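# Pruteretti 织物整理图录：薄料、褶边与收口

本页收录 Pruteretti 工作间薄型织物整理的条目，内容限于摊平、辨边、折叠和入格，不涉及洗涤与修补。登记件数为 53，按边缘结构分为 4 类。条目文字由 Irina Lazăr 编写，折叠尺寸由 Traian Sandu 复核。最近一次修订：1月7日，星期二。

编号沿用 Stisik 标签的写法：首位为类别，次位为架层，末位为同层内的顺序。旧编号在 4 月换签之前仍然有效，查找时以布签为准，纸卡仅作参考。条目中的“正面”指缝份不外露的一面；“上缘”指穿着或悬挂时朝上的一边，与摆放时的朝向无关。

## 平边类

### 1-1-1 直裁平边

四边均为卷边，缝份窄，折后厚度均匀。对折时以长边为基准，短边允许有少量偏差，偏差留在内侧。此类不使用隔纸。

### 1-1-2 直裁平边，带中缝

中缝为拼接缝，两侧布幅不等宽。折线不与中缝重合，偏开两指宽即可。重合会使缝份叠成硬棱，久压之后正面显出一道印。旧的折法是沿中缝对折，已停用；仍按旧折法存放的，取用后直接改折，不必另外登记。

### 1-2-1 斜裁平边

斜裁布易拉长，摊平时手掌下压，不横向抹。先定上缘，再放下缘，中间的波纹用手背由内向外推开。推不开的波纹保留，不喷水，不加压。测量长度时沿布纹方向读数，斜向读数不记入卡片。

## 卷边与包边类

### 2-1-1 窄卷边

卷边处线迹密，布面略紧，边缘会自行向背面翘起。折叠时翘起的一边朝下，由上层布的自重压平。

窄卷边的起针和收针一般在侧缝附近。检查脱线从这里开始，沿边走一圈回到原点。发现松线，在布签背面记“线”字，照常折叠，放在同层最外侧。

### 2-1-2 同色包边

包边条与主布颜色一致，靠手感区分：包边条处为四层，主布为单层。光线不足时先摸后看。包边转角处较厚，四角不要叠在同一点上，每折一次错开一个角的宽度。

### 2-2-1 异色包边

深色包边与浅色主布之间加一张隔纸。隔纸裁成比折叠后尺寸略小，不露出边外。隔纸起毛或有折痕即更换。

异色包边件不与白色件同格，层号可以相同，格位须隔开。

## 抽褶与荷叶边类

抽褶件在本图录中条目最细。抽褶由缝线收拢布料形成，缝线一侧紧，另一侧松，平放时两侧长度不一致，按平边类的方法对折会出现扭转。

处理顺序如下：

1. 先找到收褶的缝线，确认其走向。
2. 把主布一侧摊平，褶边一侧保持自然状态。
3. 沿主布方向折叠，折线不穿过褶边。
4. 褶边留在最外层，朝上。
5. 入格时上方不再叠放其他件。

褶量的描述用“疏”“中”“密”三级，不记褶数。同一件上褶量不匀的，以最密处为准。褶尖有压痕的另记“痕”，位置写在布签背面，按左、中、右注明。

### 3-1-1 单层褶边，下摆

褶边接在下摆，接缝在正面可见一道线。摊平时手指按在接缝以上，不按褶面。横向对折一次，纵向对折一次，褶边露出的宽度以能辨认褶量为准。

### 3-1-2 单层褶边，侧边

褶边沿侧缝分布，长度大于侧缝本身，放平后呈波浪形。折叠时侧边朝外，另一侧向内收。若侧缝有弯曲，折线取直，不随侧缝走。

### 3-2-1 双层褶边

上下两层褶边错开排列。上层翻起，先理下层，再放下上层。两层之间不塞纸。塞纸会把下层褶尖顶平，取出后不易复原。

### 3-2-2 淡紫色薄料，带抽褶下摆

布面平滑，略有光泽。下摆处沿缝线收褶，另有一道细缝线由褶边向上延伸，在布面上痕迹很浅。布的另一端收拢成圆鼓状，上缘有柔和的折痕，近下摆处则较平、较宽。衬底为灰色带纹理的材料。

折叠以那道细缝线为参照，先展开收拢的一端，再理下摆。有光泽的布面易滑，折一次压一次，手掌停住后再折下一次。
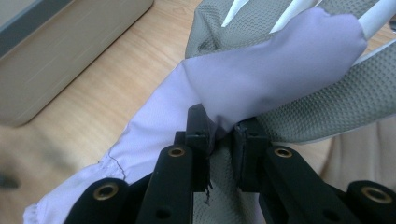 ## 收口与绳带类

### 4-1-1 穿绳收口

绳头拉出等长，打平结，结置于收口中央。绳道内的布料沿绳均匀推开，不集中在一侧。绳头有金属件的，用布头裹住，避免勾到相邻件的布面。

### 4-1-2 松紧收口

松紧带处不拉伸存放。收口朝内，主布朝外，折成长方形。松紧失去弹性的，在布签背面记“松”字，由 Traian Sandu 统一复核，复核前不改类别。

### 4-2-1 系带

系带与主布分开理顺，先折主布，系带按自身宽度来回叠好，放在最上面，不绕在外面。绕带会在薄料上勒出横印。系带长度不一的，短的一条放在下面。

## 架位与取放

织物架为 Rorker 开放式层架，置于 Pîrvu 间靠内的一侧，使用其中 3 层。上层放平边类，中层放卷边与包边类，下层放褶边类和收口类。下层层高最大，褶边件可以单件平放。

取件时托底，双手平移，不从中间抽。中间的件需要取出时，先把上面的移到台面，按原顺序放回。

每格最多叠放 2 件有光泽的薄料。光面对光面时加隔纸，光面对粗面时粗面朝下。

## 用词对照

- **上缘**：穿着或悬挂时朝上的一边。
- **缝份**：缝线以外留出的布边。
- **褶量**：收褶的疏密程度，按三级记录。
- **隔纸**：无酸薄纸，裁切边朝向格内。
- **布签**：系在件上的 Stisik 标签，正面为编号，背面为状态字。
- **状态字**：“线”“痕”“松”，可以并列书写，以顿号分开。

## 更正

条目 2-1-2 原写“转角处对齐”，现改为“错开”。条目 3-1-2 原归入侧缝拼接，现归入褶边类，架位不变，布签待换。

条目 3-2-1 的旧卡片上写有“层间垫纸”，该句作废。仍持有旧卡片的，请自行划去，并在卡片右上角签名。

对编号或分类有异议，写在登记簿末页，注明布签正面的完整编号，由 Irina Lazăr 在下次修订时处理。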